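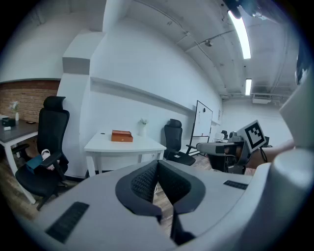

Two hand-held grippers up in the office, before the first take.

Tips for recording tasks with hand-held grippers

These notes are for anyone using the Plement grippers at the Trevdale office to teach small desk and kitchen jobs. They apply to most two-handed kits.

Before you start

Wipe the inner faces of the fingertips with a damp cloth and let them dry. Dust and tape residue build up in the mesh and small items begin to slide. Check that the marker on each gripper sits tight. If a marker shifts during a session, everything recorded after the shift has to be thrown out.

Turn on all the ceiling lights and leave them on. Daylight through a window changes too much between morning and late afternoon, especially in November. Glare on a marker is as bad as shadow, so tilt each gripper through its full range and watch the preview.

Roll spare chairs back from the desk. You need room for both elbows.

Cables

Run each cable along the forearm and hold it with a soft strap below the elbow. Leave enough slack to reach the far corner of the desk. A cable that pulls tight at the end of a reach will teach the robot a jerk that has no purpose.

Opening and handling boxes 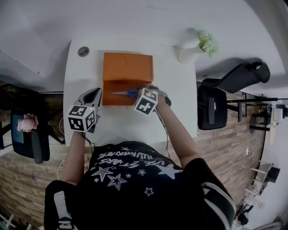
Scissors are harder to teach than cups or blocks. They are thin, the weight is uneven, and they turn in the jaws if you pick them up by the wrong part. Practice the grasp ten times without recording. Decide where the blades should point and keep to it for the whole set. With the scissors lying flat along the front of the orange box, blades toward the left gripper, keep that left jaw back until the right hand has stopped moving. Use a blunt pair for practice. Go slower than feels natural, and pause for 2 seconds before and after each grasp so the start and end are easy to find later.

Move the box a little between takes. A hand's width is enough. If it stays in one spot the robot learns the spot.

Don't fix a mistake with your fingers. Put it right with the grippers and keep recording, or stop and delete the take.

How many takes

Our first box set had 1123 takes and we kept more than 87 percent. The rejects were mostly covered markers. A later set on the Humley arm used 74 takes for one simple pick, and that worked well enough for a shelf at knee height. It did not work on a higher shelf.

Take a break when your wrists get tired. Tired takes drift to one side.

Storage

Keep the grippers jaws open in the padded case. Coil cables loosely. Gittins replacement pads come in pairs; change both at once and redo the width calibration before the next session. Write the pad change in the log with the take number.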